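June 26, 2026 – shared shop, bench side

Cable strain relief first. Left gripper dropped out twice yesterday, always when the wrist rolled in. Reseated the plug at the back, zip tie plus a turn of tape. No dropout since but I only gave it 30 minutes so not calling it fixed.

Finger pads: took off the hard ones, put on the softer set from Meesuk. Grip is better on thin handles. Squeeze limit now 70, was at 100 and it was bending the motor mount. Daranee says go lower, will try after lunch.

Open/close reading still drifts. Zero it with the fingers fully shut BEFORE each run, not after. I keep forgeting. Ekkachai has a script on the Skemach box that does it at startup, need to copy it over and change the port name.

Marker plates – the left one had worked loose, 2 screws, thread lock this time. If a plate shifts the calibration is garbage so redo it if you so much as bump one.

Sorting task, cutlery into bins. Chopsticks go left, spoon right. Ball stays on the table for now, it's the pick I trust least. Fingers want to close over the top of it and squirt it sideways. Come in low and slow. 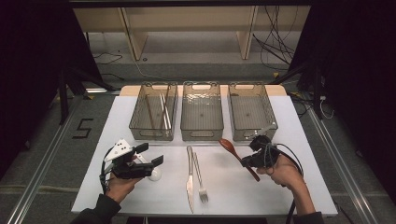

Sorting run, chopsticks in the left bin, spoon in the right gripper, knife and fork still to go.

Spoon: hold by the handle close to the bowl, otherwise it swings. Knife is the annoying one, so flat that the pads scrape the table before they get under it. Maybe file a chamfer on the tips? Ask Daranee if the printer is free.

To do
– longer cable for the right side
– spare pads, order 2 sets
– rerun calibration, save it under todays date
– Ekkachai: script??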